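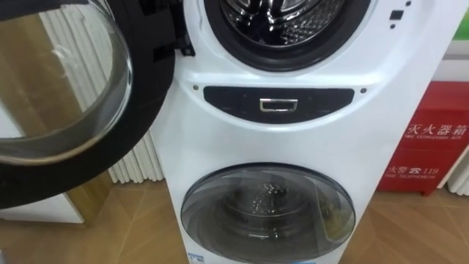 首页 归档 居家事务 器物 旅居札记 关于本站 联系

关于寓所洗衣区之布置与双筒洗衣机使用规程的说明

阅读时间：7分钟

本博客自开设以来，主要记录本人在家庭事务管理方面的做法与体会。2023年8月，本人迁入现居寓所，洗衣设备随之更换为一台上下双筒式洗衣机。迁入后陆续收到读者来信，询问该类设备的日常安排，现将有关情况整理如下，供参考。

一、关于设备的选择

原寓所使用的是单筒洗衣机，深色衣物、浅色衣物及贴身衣物须分批处理，一个上午往往只能完成两批。迁居之前，本人与同住的Dace Grīnberga就此事商议多次。Dace主张保留旧机，另购一台小型设备专洗贴身衣物；本人则认为新寓所可用于洗衣的面积有限，两台并置势必占用通道。最终采纳的方案为上下双筒的窄高机型，上部为大筒，下部为小筒，整机占地与一台普通洗衣机相差无几。

机身外壳为白色，与墙面颜色相协调，此点原不在考虑之列，安装后方觉适宜。上筒开门后，门体向左侧展开，因此左侧不宜放置高于筒口的物品。本人起初在该处设有一座置物架，使用数日后即移至对面墙边。

二、关于地面

洗衣机置于木地板之上，地板为斜向拼花铺法。房东在交接时特别嘱咐，拼花地板遇水易起翘，如有渗漏应即时擦干。为此，本人作出如下规定，并已告知同住人员：

1. 取出湿衣之前，须先将洗衣篮移至筒口正下方，不得手持湿衣穿行。
2. 每次使用完毕，以干布擦拭机身周围地面一遍。
3. 进水阀门在无人在家时保持关闭。
4. 外出超过两日者，应将电源一并断开。

有读者建议在机身下方加铺防水托盘。本人曾购入Rimex牌托盘一件，尺寸不合，边缘高出机脚，机身放置不平，遂予退回。目前仍采用直接落地的方式，以水平尺校准四角。校准工作由Niilo Oksanen协助完成，谨此致谢。水平尺亦为其所借，至今尚未归还，本人已列入待办。

三、关于上下筒的分工

经过一段时间的试行，现行分工为：上筒用于床单、毛巾、外衣及牛仔类衣物；下筒用于贴身衣物、袜类及少量需即时清洗的织物。抹布与拖把头一律不得入机，另以手洗处理。

床品每两周更换一次，更换当日上筒不再安排其他衣物。被套入筒之前应将拉链拉合，并翻至反面。此前曾有一次未拉拉链，数只袜子被卷入被套之中，晾晒时才发现，其中一只至今下落不明。

洗涤剂方面，上筒与下筒分别使用不同产品。上筒使用普通液体洗涤剂，下筒使用Verinum无香型。Verinum在本地超市并不常见，需向Manninen街角的日用品店预订，每次购入3瓶，可使用较长时间。柔顺剂自迁入以来未再使用，毛巾的吸水情况较从前为佳。

四、关于筒口胶圈的清洁

上筒筒口处有一圈较厚的黑色胶圈，为日常维护的重点。胶圈褶皱之中容易积存绒毛、发丝以及遗留在衣袋内的纸屑。本人的做法为：每次洗涤结束后，以拧干的细布沿胶圈内侧擦拭一周，将褶皱逐段翻开，不可用力拉扯。每月另以稀释的白醋擦拭一次，继而用清水擦净。不可使用钢丝球及带有硬毛的刷具。

内筒为不锈钢材质，筒壁布有小孔，平日无须特别擦拭。每月选取一日，空筒运行高温程序一次。门上的玻璃外凸呈弧形，内面易留水痕，以旧棉布擦拭即可，纸巾会留下碎屑，不建议使用。

清洁完毕后，筒门应保持敞开，令内部自然通风。原寓所的洗衣机曾因长期关门而产生异味，多次清洗亦未能根除，此事教训较深。下筒因门体较小，常被遗忘，现已在墙上张贴提示纸条一张，由Dace书写，字迹较大。

五、关于使用时间

本楼管理规定，每日21时以后不得运行洗衣设备。本人据此将洗衣时间安排在上午，脱水程序务必于午休之前结束。楼下住户Khadija Ouali女士家中有幼儿，本人曾登门询问噪声情况，对方表示上筒脱水时略可听见，尚可接受，下筒则完全听不见。嗣后将上筒脱水转速调低一档，厚毛巾的晾干时间相应延长约半日。

六、其他事项

迁居时，本人清点了全部家用织物，登记在册者共42件，不含衣物。其中毛巾占多数，有若干条已磨损，现改作地面擦拭之用。床单中有两条系在Skorkthorpe居住期间购得，棉质厚重，入上筒时须单独洗涤，否则脱水阶段易偏向一侧，机身晃动明显。

晾晒区设在北侧房间，秋后日照较短，拟于9月添置可折叠晾衣架一座。型号尚未选定，Niilo推荐壁挂式，本人担心墙体承重，仍在斟酌。如有读者使用过同类产品，欢迎留言告知。

关于熨烫及织物收纳，拟另文记述。

读者留言

Jhair Quispe：请问下筒能否放入儿童衣物？我家也在考虑双筒机型，担心下面弯腰取衣不便。

博主回复：儿童衣物可以放入，量不宜多。弯腰确有不便，本人在旁置一矮凳，坐着取放，可供参考。

Sayaka Morikawa：胶圈擦拭一节很有用。我一直用牙刷，看完以后换成细布了。另外想问白醋的稀释比例。

博主回复：本人按一份白醋、四份清水调配。各家胶圈材质或有不同，请以说明书为准。

Niilo Oksanen：水平尺不急，下月用到时我自己来取。壁挂式晾衣架承重没有问题，我家那面墙比你家的还薄。

南窗：斜拼地板同款，托盘一直买不到合适的。后来裁了一块橡胶垫放在下面，用到现在没有移位。

博主回复：感谢告知。请问橡胶垫厚度为何？

南窗：手边没有尺，晚些量了再来回复。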